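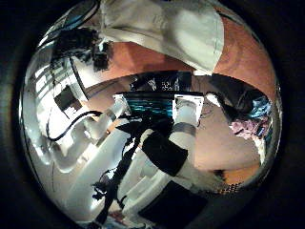 Gruvstead Workroom: Gallery

Gruvstead is the back workroom at Flevarska, used for mending, sorting and small craft jobs. The room has one long bench, shelving on two sides and a stock of 600 items, most of them cloth, cord and trim. The gallery covers the room as it is set up now. Select a picture to open it at full size. The older pictures, 167 in all, have moved to the archive page.

At the bench
Pale gray-white fabric, creased and folded, with orange-brown behind it. The teal and black stripes are in the middle, and a black cable runs along the front of the white unit at left.

More about the room

The bench is 46 inches deep. Fabric is kept at the back and small pieces at the front. Work in progress can stay out overnight if it has a Sirko tag on it. Anything without a tag goes back on the shelf at 6 p.m.

Cloth is sorted by color first and by weight second. Grays and off-whites share a shelf. Blues, greens and teals are on the one below, with the striped and ribbed pieces folded separately so they can be found without unpacking the stack. Please fold them the same way when you put them back.

Cords and cables are hung in bundles. Long ones are tied in 3 places. Short ones go in the drawer, loose ends toward the front. Lamp cables stay plugged in during the day and should be kept clear of the front edge of the bench.

Stuffing and yarn are in the Worero bins under the window. Black yarn sheds, so keep it away from the white cloth. The lint brush hangs on the side of the first bin.

Using the pictures

Pictures on this page may be printed for personal use. For anything else, ask at the Flevarska front desk. Credit should read "Gruvstead Workroom, Flevarska."

The next set goes up in July, after the shelves are rearranged. It will include the new thread rack and the cutting table.

Back to all galleries
Workroom hours
Archive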